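Open day at Gandham funeral home and memorial grounds, July

Notes typed up on the bus, so forgive the state of them. Ama Bawa asked me to go for the newsletter as she couldn't make it. Promised her a page.

Got there a bit after 10 a.m. Parking full already, had to leave the car up by the Mensah garden center and walk down. Hot. Should have brought a hat.

Signed in, name sticker, then straight into the chapel for the welcome. Seats 144 with the side doors open. New carpet, old pews. Aba Amegashie runs the place now, took over from her uncle, and she talks fast and plainly. No organ music, thank goodness. She said most families walk in having never planned a funeral and with a week to do it in. Handed round a one page checklist. I took two.

Three groups after that. I went with the one for obituaries and records, because that's what our members ask about most.

Zhiqiang Gu does the writing side. Small office behind the chapel, shelves of folders, a window that won't open. He starts every notice with a phone call, not a form. Full name, maiden name, towns lived in, schools, service, jobs, who survives them, who went before. Then he asks what the person was like on a Saturday morning. Got some good ones out of that apparently, including a retired bus driver who re-timed all the kitchen clocks every week.

Practical stuff from him, for those who asked:

Keep it to 200 words if the newspaper charges by the line. Put the long version online.

Check every spelling with two relatives. Cousins' names are where it goes wrong.

Don't print the home address. Don't print the full birth date either if you can stand to leave it out.

Write down military service from the discharge papers and not from memory.

Somebody asked if people write their own. Yes, up to 25 a year now, kept in a locked drawer until needed. He reads them back once with the person and then doesnt touch them.

Then the grounds. Long loop, mostly shade. The old section is lovely, the stones from the first families leaning a bit, Irska Creek along the bottom. Newer part is flat markers only, which I don't care for but the mowing is easier. Asked about the veterans' corner and was told flags go up in May and again in November. Toilets by the lower gate, good to know.

Lunch at 12.30 in the Jernirano hall next door, where families hold the meal after a service. Hall is booked separately, ask for Aslı Keskin. You can bring your own food, they only insist on clearing by five. Kitchen has a proper big oven and not enough plugs.
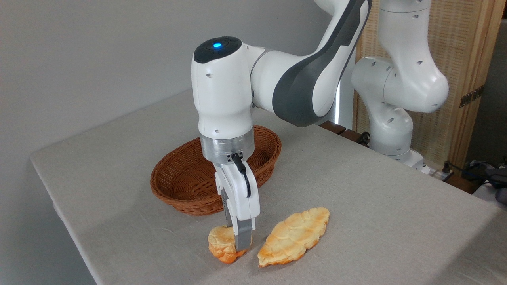
Bread and basket on the table, open day.

Sat with Yichen Cai, who is transcribing the burial register from the beginning. Slow work, the early handwriting is awfull. She'd be glad of anyone who can spare a morning and read old script. Get in touch through the front office, not by email.

Missed the talk on pre-paid plans, had to go for the car. Leaflets are in my bag, will bring them to the next meeting. Ama, I still have your folding chair.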